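Brellwood Neighbors Help Board
Home & Repairs > Doors and Windows

Lever handle droops and won't spring back up

howard hartley
Posted in September

Hello all, and thank you in advance for your patience with a long post. We moved into a 70s ranch house over on the Fliltgate side of town, and the lever on our back bedroom door has started to sag. It still opens the door if you push it down, but it stays down, and then the latch doesn't catch when you close it. My wife has taken to propping a shoe against the door at night, which the dog considers a gift.

I called a locksmith and was quoted $549 to replace the whole lockset, and that seems like an awful lot for one bedroom. The lever itself is nice and solid and I'd hate to lose it. Can this be fixed by somebody with a screwdriver and a free afternoon?

3 replies

Prirnirley_Pam
Oh, please don't pay that! I had the very same trouble on two doors last winter and fixed both before supper. Nine times out of ten it's the return spring inside the plate, and sometimes it's only a screw that has been done up too tight and is pinching everything.

Start by backing off the screws that hold the plate a half turn each and trying the lever again. If it pops up on its own, you're finished and can go have your coffee. Mine did on the first door. The second one needed the steps I've put down for you, so take your time and keep a saucer handy for the small parts.

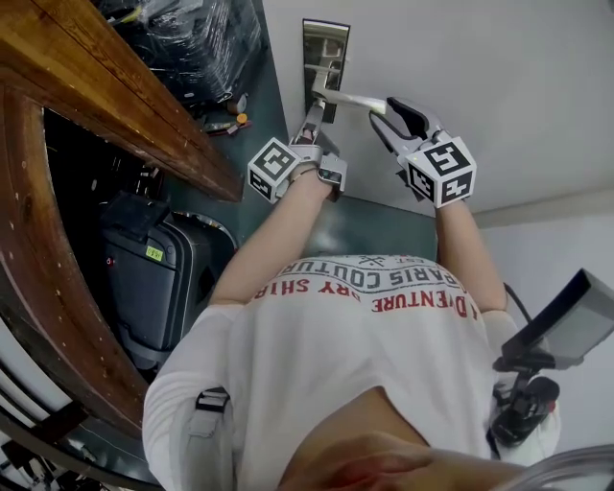 Taking the lever off

Find the little set screw on the underside of the neck. It usually wants a 3 mm hex key, though an older one may want something else. Loosen it, pull the lever straight toward you, and then undo the plate. The spring sits behind it — keep a hand over it as you lift, or it'll go under the dresser like mine did. Take the old spring to the hardware counter at Urrutia and match it there. I paid 5 dollars for mine.

dale_in_brellwood
could be the latch. take it out and see if it moves ok on its own. dry graphite, not oil

howard hartley
Pam, you are a treasure. Loosening the screws helped a bit but the lever still hangs lower than it should, so I'm off to Urrutia in the morning with the old spring in an envelope. Dale, the latch slides fine, but I gave it some graphite anyway. I'll come back and tell you both how it went.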